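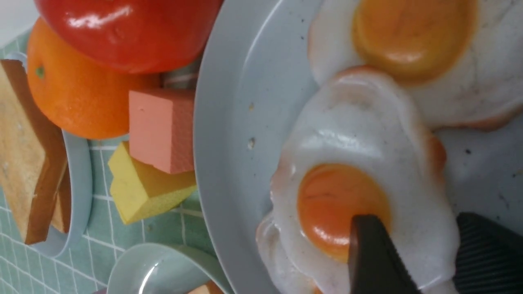

Photo: course team, Trasdale

Unit 9: Shallow geothermal heat and old mine workings

Handout, revised Mon 19 October

Purpose of this unit

The unit covers heat taken from flooded coal workings and used in buildings nearby. Deep geothermal power, where hot fluid drives a turbine, is dealt with in the next unit. Students should have read the notes on heat pumps first.

1. Source of the heat

Rock temperature rises with depth. The usual figure for the upper crust is 25 to 30 degrees C per kilometre, though it varies with rock type and local heat flow. When a colliery closes and the pumps are switched off, groundwater fills the old roadways and worked seams. The water takes up heat from the rock. It is seldom hot enough to heat a room directly, so a heat pump is used to raise the temperature.

2. Open and closed loops

In an open loop, mine water is pumped to the surface, passed through a heat exchanger and returned underground. In a closed loop, a separate fluid circulates in a sealed pipe and no mine water is removed. Open loops give more heat per borehole. Closed loops avoid most of the problems with water chemistry but need a greater length of pipe. 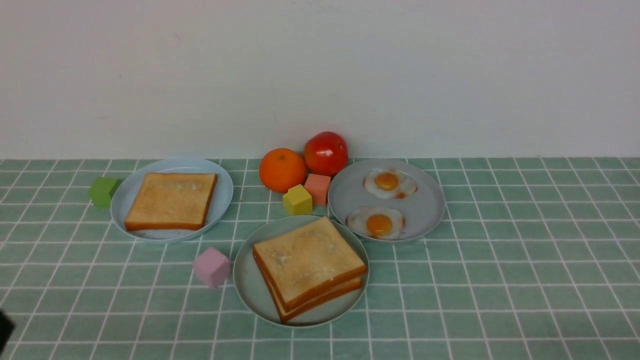
The return borehole in an open loop must be placed with care. If it is too close to the supply borehole along a connected roadway, cooled water reaches the pump early and output falls. This is called thermal breakthrough. Mine plans are the main guide, but older plans may be incomplete and roadways may have collapsed.

3. Worked case: Gourlay

The Gourlay scheme has one supply borehole and one return borehole. Water is drawn at 18 degrees C. The heat exchanger takes 741 kW from it, and the heat pumps deliver 1,068 kW to the network.

Electrical input (losses ignored): 1,068 - 741 = 327 kW
Coefficient of performance: 1,068 / 327 = 3.27

Pumping power is left out of this figure. Include it in your coursework, as it can be large where the water level is deep.

4. Water chemistry

Mine water often carries dissolved iron. On contact with air the iron oxidises and settles as ochre, which blocks filters and exchangers. Designs keep the circuit sealed and under pressure. The Cliltlow case in the reading pack covers filter cleaning.

Before the next class

Read the Brirnari borehole log and mark the depth of each worked seam. Bring a calculator.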